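Cleaning staff at Wovano will spend part of their week training robots in simulated bathrooms from August, under a plan the Utden company outlined on Sunday.

The change affects 30 cleaners. Each will work four hours a week at a screen, checking practice rooms and marking the jobs a robot should learn.

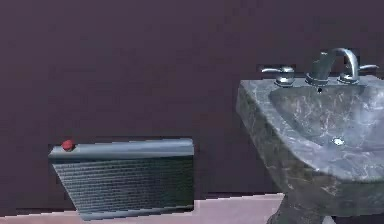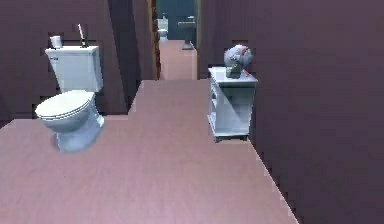 Computer-rendered bathroom fixtures from the simulated rooms.

Operations manager Marlene Rathjen said no jobs would go. The robots will take on toilets and sinks during night shifts, and staff will keep the detail work and final inspections.

"The people who clean these rooms know what gets missed," she said. "We want that in the program before a machine goes near a customer's building."

Glykeria Andreadis, a cleaner and staff representative, said most of her colleagues liked the idea of less bending and scrubbing. Pay was another matter - the screen hours are currently set at the regular cleaning rate.

"It's different labour and it should be paid that way," she said.

Talks on the rate continue.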